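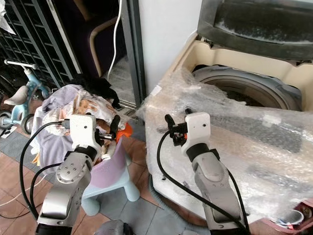
5 min read

Laundry corners collect things. Mine starts the week as a washing machine and a bare patch of floor, and by Saturday there's a heap of cloth you could lose a cat in. I've lived with a top loader in three different homes now, and I've picked up a few habits that keep the pile from winning. Some are my own and a couple are stolen from my aunt Ilse, who has strong opinions on blankets.

Sort on the floor, but sort first

I used to scoop up an armful and drop it straight in. Don't! A blanket, a printed cloth and something black all in one heap look harmless enough, and then you get pale lint all over the black thing and spend your evening with a sticky roller. These days I pull the dark clothes off the top before anything else, shake them, and hang them over the door handle for their own load.

Then the printed cottons. If a print is new to me I wet a corner in the sink and press it on a white rag. Any color on the rag and it goes in alone on cold, at least the first time.

Pale blankets go last, by themselves. I mean it about by themselves. Lavender, cream, light gray, all those soft shades pick up whatever is floating in the water, and one forgotten sock can turn the lot a color you didn't choose.

Go hunting for the bright thing

Every pile has one. Mine is usually a kid's orange sock or a cleaning cloth that got rolled up in a towel. I lift each piece by two corners and give it a good flap before it goes anywhere near the drum, and out pops the culprit (also hair ties, also a spoon once). Check inside pillowcases and duvet covers too, they swallow small stuff whole.

Loading a blanket in a top loader

This is where I went wrong for years. I'd stuff the blanket down one side because that's how it landed, and then the machine would start walking across the floor during the spin. What works for me:

Open the lid all the way so you aren't holding it up with your elbow.
Feed the blanket in loosely in a ring, following the drum.
Stop when it's still easy to push your hand down the side.
If it's a small blanket, add 2 bath towels of a similar color, one on each side, to even out the weight.

If it thumps anyway, pause it, let it come to a full stop, and move things about by hand. Usually one side has bunched up into a wet lump. And if your blanket only fits when you lean on it, it belongs in the big machine at the laundromat. I gave in on this with our winter one and I've never regretted the quarters.

Less soap than you think

My friend Friederike Baumgart was rewashing her blankets every time because they dried stiff. She was filling the cap to the brim. We halved it, gave them one extra rinse, and they came out soft again. She still brings it up, and she uses a Fimico measuring scoop now so she can't cheat. I skip fabric softener on fleecy things altogether, it makes them feel coated.

Bubble wrap, plastic sheets and other covers

Plenty of people keep some kind of plastic over the washer, against dust or dings or while they're painting or moving. Bubble wrap is good for bumps and it wipes clean, so I see the appeal. A few things I'd watch, though.

Pull it well back from the lid and the drum opening before you load. A loose flap can get dragged in with a blanket and you won't notice until it's in pieces.

Take it right off before you run a cycle. The machine needs air, there may be vents in the back or along the bottom, and plastic that hangs to the floor is easy to trip on with your arms full. It also hides a leak beautifully. A friend's hose dripped for 17 days behind a cover before she found the puddle.

Don't leave plastic on a damp machine either. Wipe the top down with a dry cloth, leave the lid up for a few hours so the drum can air out, and cover it afterward if you still want to. If you have little kids or a curious pet around, keep the lid shut when you're out of the room and do your airing when you can keep an eye on things.

The stuff beside the machine

You know the spot. Cups, packets, half a bag of clothespins, a wrapper somebody meant to throw out. I put one shallow tray there and made a rule that whatever doesn't fit on the tray leaves the room. The measuring cup gets rinsed and turned upside down so it doesn't get that blue crust in the bottom.

Mine is an old Nollell baking tray with a dent in it. Any tray will do, as long as it has a rim for the drips.

Getting the pile off the floor

I've tried the fancy divided hampers and they fill up with the wrong things by Tuesday. What stuck was 2 plain bags on hooks, dark and light, and blankets folded on a chair until their turn comes. Aunt Ilse folds hers in thirds and stands them up like books, which takes no space at all and looks lovely for a day or so.

Got a pile on the floor right now anyway? Start with the black thing on top. Once that's off, the rest goes faster, and you can have the first load spinning before your coffee gets cold.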